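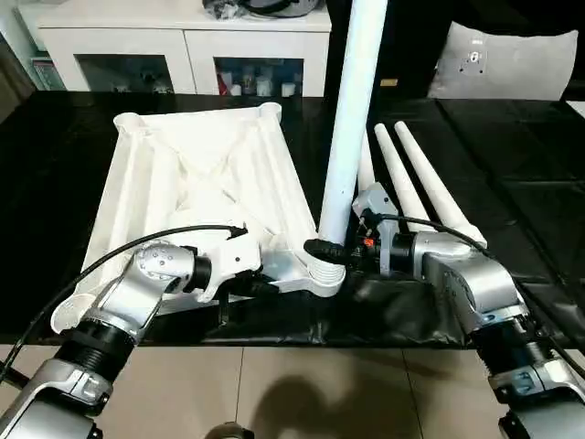 Start with the legs in a row and the frame face down, Eftychia Rallis wrote under the first version of this page, and you won't have to flip anything halfway through. She was right, and the steps now follow that order.

How to put screw-in legs on a plastic table

These steps are for small white plastic tables and stools with separate legs, such as the Branari. No glue and no drill needed. If your table came with its own instruction sheet, go by that first.

Before you start

Clear a work surface bigger than the table. Cover it with plastic sheeting or an old blanket so the top doesn't get scratched. Pull the cover tight – loose folds catch under the frame and make it rock.

Wipe the corner sockets with a dry cloth. Look for bits of molding plastic in the threads and pick them out with a toothpick.

Step 1. Lay the frame upside down

The braced side faces up, with the sockets where you can reach them. If one end is wider than the other, put the wide end toward you.

Step 2. Set out the legs

Lay the legs to one side, all pointing the same way. Check the threaded ends for cracks. A cracked leg goes back to the store.

Step 3. Start the first leg by hand

Hold the frame down by its rail with one hand. Stand the leg straight up in the socket and turn it backward until you feel the threads drop, then turn it clockwise. It should go easily for the first two turns. If it sticks or leans, back it out and start over.

Step 4. Add the others

Leave each leg a quarter turn short of tight until they are all in. Grip low, close to the socket. Pushing on the far end bends the leg sideways and can strip plastic threads.

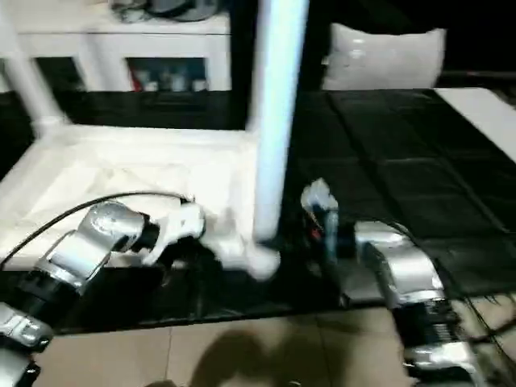 Step 5. Tighten

Go around the corners in order and give each leg its last quarter turn. Hand tight is enough. Pliers will mark the plastic.

Step 6. Turn it over and test

Lift by the frame – never by a leg – and set the table on a level floor. Press on each corner. If it rocks, find the short corner and check that leg first. Check all the legs again after a week of use.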